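Notebook, Clerwood bench, grasp planner

2021-10-21 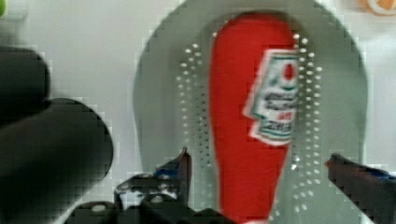 I spent most of the day in the part of the planner that decides how wide to open before the last bit of the approach, and I think I finally understand why it has been so fussy (bear with me, this is a long one). It fits an outline to whatever it takes to be the object and then picks the narrowest place it can close on. With the ketchup bottle lying on the round grey tray, it kept wanting to treat the two bands of little holes as part of the thing to be picked up. They run along either side of the bottle, they are bright against the grey, and the edge finder loves them! So the outline came out far too fat and the width check threw the grasp away before we got anywhere near closing.

I went back through the saved attempts from March onwards. Out of 832 there were 47 refused at the width check, and I'm a bit ashamed that we had them all filed under "bad lighting". Sorry, lighting.

What I've changed, on the branch called stitport-width: the outline now starts from colour and only uses edges to tidy itself up afterwards. I also drop any bright speck smaller than 13 pixels before fitting. That number is pure fiddling and wants doing properly, ideally scaled by distance from the wrist camera, so please don't copy it into Plustudetti and forget about it as we did with the last one.

Labels are still a nuisance. A white patch on a red bottle splits the colour region, and when the view is smeared by motion the join gets worse. For now I fill the gap if both sides agree on direction. Waiting 70 ms after the arm settles ought to help as well, though I haven't put that in yet.

Still to do: rerun the refused ones with the new outline, and move the Spahić filter out of the main loop, where it has no business being.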